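Home | Footy | Running | Archive | About

Filed under: Local footy, Rants

Got home at half ten last night, still hoarse, knees muddy from kneeling behind the goals with the runners' water. Quick one before work.

Brarnen beat Ruvwood. Properly beat them. By 2 points, at their ground, in the wet, with our second ruckman off before quarter time with a crook hamstring and a kid from the under-18s filling in. First win out there in I don't know how long. Dad reckons he had hair.

First quarter was rubbish. Kicking into the breeze, ball like a cake of soap, and we kept trying to go through the middle like it was a dry day in March. Three goals down before I'd finished my pie. The Ruvwood mob along the fence were loving it. Car horns every time. One bloke has one of those truck horns wired up and he was using it for behinds.

Second quarter better. Someone finally told the backs to kick it long and wide and just make a contest. Ugly footy. August footy. I love it.

Half time I had a walk round the ground to warm up. The rooms out there haven't changed, same bench, same heater that smells like burning dust. They've put a new scoreboard in at the Shehu end though and it cost them 3000 bucks second hand, or so the lady in the canteen told me. Lights up nice. Couldn't read it from the far pocket with the rain coming sideways but.

Third quarter is where we won it. Kept them to a single behind. Our full back played the game of his life, spoiled everything, and when he did drop one he got up and won it off the ground anyway. Got dumped on his shoulder late in the quarter and I thought that was him done. Strapped it and went back out. Best on for mine and I dont care what the votes say.

Last quarter I mostly watched through my fingers. We hit the front, they hit the front, we hit the front. Then a ball up in their goal square with almost no time left and about nine blokes lying on it. Siren. Couldn't hear it over the horns. Umpire had to wave his arms.

Sang the song twice. Second time was worse.

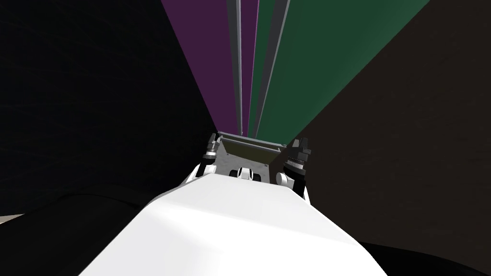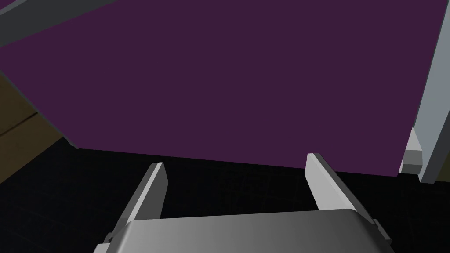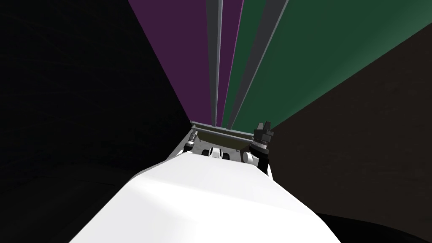 So where does that leave us. Fourth, if Grondska lose their last one, and they've got a bye and then the top side so you'd think so. Fifth if they don't. Either way we're playing finals, which I would of laughed at back in May when we couldn't get a full bench together for the reserves.

Couple of worries. The ruck, obviously. The young fella was brave but he's giving away a head and a fair few kilos, and Grondska's big unit will lean on him all day. I'd be inclined to play a spare tall and just halve the ruck contests, get the mids to read the other bloke's taps. And our goal kicking. We had more shots than them last night and should of been home by three quarter time. Set shots from 30 out going out on the full. Stay back after training and have 100 each, it isn't complicated.

Also can we PLEASE sort out the bus. Two pickups in town, not five. Half the netballers missed their warm up.

Raffle tickets still going for the end of season trip, need to shift 1000 of them and we're well short. I've got a book in the glovebox, grab me at training or at the servo.

Right, late for work. More on the Grondska game once teams are in, and I'll put the ladder up if I can get the table to line up this time.

Older post | Newer post

Comments are moderated. Go Brarnen. Back to top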